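Moving a Club Blog to a New Host Without Losing the Theme
Project report, web publishing, second term

What we set out to do

Our group took over an old blog for the Bumico hiking club. It had been running on a free blogging service for years, with a downloaded theme somebody had edited by hand. The club wanted its own address and a contact form that works. So the project: move everything to paid hosting, keep the look, keep the comments, write down how.

Picked Kelmendi as the host, cheapest plan, one database, no phone support. The theme we ended up with is called Sener. The old one couldn't come along, see below.

Why the old theme didn't move

First thing we tried was downloading the template and uploading it to the new site. Error. Tried again with a zip. Different error. The old theme is one long XML file with the styles, the layout and the widgets all mixed together, and the new system wants a folder with separate PHP files and a stylesheet. Same idea, totally different parts. We lost two afternoons on this before reading the docs properly.

There are converter sites. We tried one. It gave us back a folder that installed fine and then showed a blank page, header only, no posts. Turned error messages on and got a wall of them. Gave up on converters.

What we did instead: took Sener, which has nearly the same column layout, and copied the colors and fonts over by hand in a child theme. A child theme is just a small extra folder that sits on top of the main one, so an update dosen't wipe your changes. Should have started there.
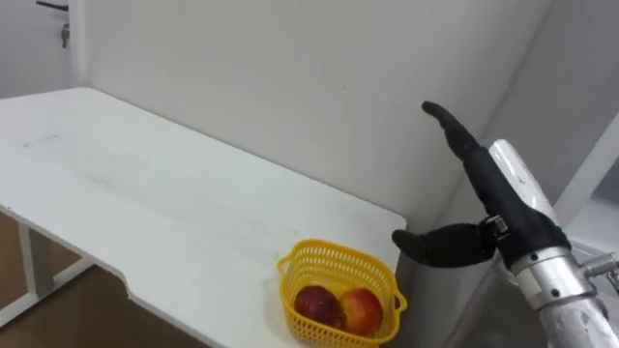
Celline: you can keep the old header if you save the graphic at full size before the old blog goes down. Open it in its own tab first and check the address, the one on the page is usually a shrunk copy. I lost mine that way and had to redraw it.

We did this. Old header was stored on the blog service's own server and the page was calling a small version. Full size one was there once we changed the end of the address. Uploaded to the media library, set it in the child theme, done.

Moving the posts

Export from the old blog gives one file with posts, pages and comments. The importer on the new side read it, but not all at once. Upload limit on our plan was 2 MB and the file was bigger. Options were to ask Kelmendi to raise the limit, or split the file. Asked, no answer for a while, so we split it. You can't cut it just anywhere, each piece needs the opening part and the closing part or the importer says the file is broken. Used a plain text editor. Do not use a word processor, it changes the quote marks and then nothing reads it.

After import, 38 posts had broken formatting. Mostly the oldest ones, where the text had been pasted in from email and was full of leftover font tags. Ran a search and replace plugin on the database (backup first!!) and fixed the rest by hand.

Comments came through with the right names and in the right order, but replies were flattened. Everything shows as one list instead of nested. Found no fix that didn't involve editing the database row by row. Left it. The club said fine. 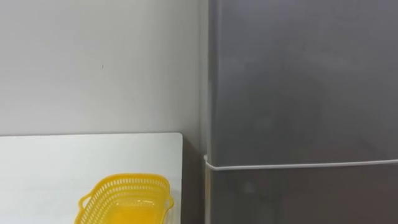 Page last modified: January, 4:15 pm

Redirects

Old links matter because other clubs link to the trail pages. The old addresses had year and month in them and ended in .html. New system can be set to do the same under Permalinks, custom structure. That took care of most of it. Some titles had been shortened by the old service and the new one made a longer version, so those needed redirects one at a time. Used a redirect plugin with a simple list, old address on the left, new on the right.

Forgot the label pages. On the old blog every label had its own page and search engines had those too. One pattern redirect sends them all to the category pages now.

Speed

Front page was slow. Over 2000 KB on first load, nearly all of it the header graphic and a slider that came with Sener. Turned the slider off, the club never asked for one. Saved the header again as a smaller jpg. Much better on a phone. We installed a caching plugin too, but it kept serving the old stylesheet while we were still changing colors, which made us think our edits weren't working. Turn caching on last.

Contact form

Form sent, no mail arrived. Then it arrived in spam. The site was sending from an address that didn't exist on the domain. Made a real mailbox in the hosting panel and pointed the form at it. Works now.

Not finished

Nested replies, see above.
Sidebar falls under the content on tablets held sideways. Probably one line of CSS, haven't found which.
The old archive widget (years that fold open) has no match in Sener. Using a plain dropdown for now.
Short guide for the club on how to update plugins, half writen.

What we'd do differently

Read the host's limits before exporting. Make a test site first and break that one. Keep a list of every change to the stylesheet, we had two people editing the same file and one lot of changes got overwritten. Also write the report as you go, most of this is from chat messages and memory.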